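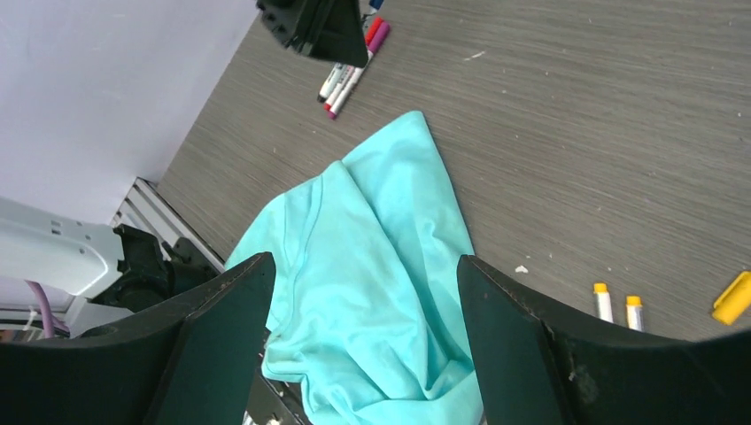 Wrist view, left arm, turquoise cloth between the fingers.

Trinier bimanual folding policy, second release: review
Reviewed by Hanneke Van der Linden

Trinier is a learned policy for two-arm garment handling, distributed with its training recipe and a set of demonstrations. The claim in the accompanying report is narrow: adding a seam-prediction loss to the wrist-camera encoder lets the policy find a usable second grasp on a crumpled garment without a separate flattening stage. I ran it for most of September on our own bench and compared it with the first release, which has no seam loss.

Setup. Installation took an afternoon. The package expects one camera per wrist and one fixed overhead view. Calibration is a single script and worked on the second try; the first failed because the left wrist camera was enumerated as the right, and the error message does not mention this. Training used the supplied 1,719 demonstrations with no additions from us. Archie Matheson ran the teleoperation checks and found the replay timing consistent on both arms.

Protocol. Each trial starts with one garment dropped on the table. The policy must fold it to a rectangle within the time limit. We left small items on the table, markers mostly, and moved them between trials. The report evaluates on a bare surface only, so our numbers should not be read against theirs.

Results. With the seam loss, 81 percent of trials on knit garments ended in an accepted fold. The first release, trained on the same data, reached 62 percent. The gain of 19 points comes almost entirely from the regrasp. The old policy tends to close on whichever fold is nearest the fingertips, and then drags the whole garment. The new one hesitates, rotates the wrist, and closes near a seam more often than not.

Woven shirts are a different matter. The seam head was trained on knits, and on stiff cotton it fires on creases. We stopped after 18 trials, as the failures were all of the same type. Dušan Vrabec suggested lowering the seam loss weight for the woven set. This removed the false grasps and also most of the benefit.

Clutter had less effect than I expected. The policy sometimes pushed a marker with the outside of a finger, and on a few trials a cap was carried along under the cloth – the fold was still accepted under our rule, which looks only at the outline. A stricter rule would lower the score.

Faults. Inference stalls when the overhead stream drops a frame, and the arms hold position until it recovers. Logging writes wrist video uncompressed by default. The ablation in the report varies loss weight and encoder size together, so the two effects cannot be separated from the published table.

Verdict. Worth the switch for anyone folding knits with wrist cameras already fitted. For woven garments, stay with the first release or collect your own seam labels – the labeling tool is included and is adequate. The configuration files for our runs are available on request.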